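4. First grasp test with tableware

Do this section after both arms have been homed (section 3). You need two people the first time, one at the keyboard and one at the stop button. Allow 60 minutes.

Before you start

Set out the dishes you intend to use. Plastic bowls and metal utensils are fine for a first run. Keep ceramic pieces toward the far end of the table until the arms have passed step 6.

Put loose cables behind the arms and leave enough slack at the wrist for a full turn. A tight wrist cable will pull the gripper housing off zero and you will have to home again.

CAUTION: Keep hands and sleeves out of the reach of both arms whenever the power light on the Kindar supply is on. The arms hold position under power and can move without warning if the control program restarts.

Steps

1. Turn on the Kindar supply and wait for both arms to stiffen.

2. Start the control program and load the profile named Ometti-2. The older Ometti-1 profile has the left and right wrists swapped. Do not use it.

3. Set the arm speed to 175 and the grip force to 300. These are program units, and they apply to both arms.

4. Open both grippers all the way. If the fingers stop short, back out of the program and repeat the finger calibration in section 3.

5. Bring the left gripper to a fork and close it on the handle. Keep the fingers low so the tines stay clear.

Note: Khalil Tarawneh found that thin handles slip at lower force settings. Raise the force before you add tape to the fingers. Tape leaves residue and changes the closed position.

6. Raise the left arm clear of the table and turn the wrist until the tines point straight up. Leave the right gripper open and still while you check the hold.
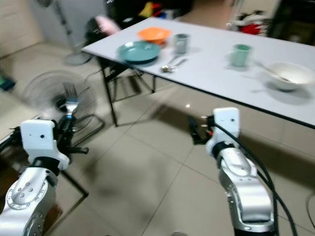 7. Hold for 60 seconds. Watch the point where the handle enters the fingers. If the fork tilts or slides, lower it to the table, open the gripper, and go back to step 5.

8. Lower the fork to the table and open the gripper slowly. Repeat steps 5 to 8 with the right arm and a spoon.

9. When both arms pass, move on to the cups and bowls. Drop the grip force to half for anything ceramic.

Shutting down

Rest both arms on their supports before you switch off the supply. They go limp when the power is cut and will drop from any height.

Write the profile name and the force setting in the shop log. Questions about the profiles go to Widad Zoubi.

Last revised 5/21/26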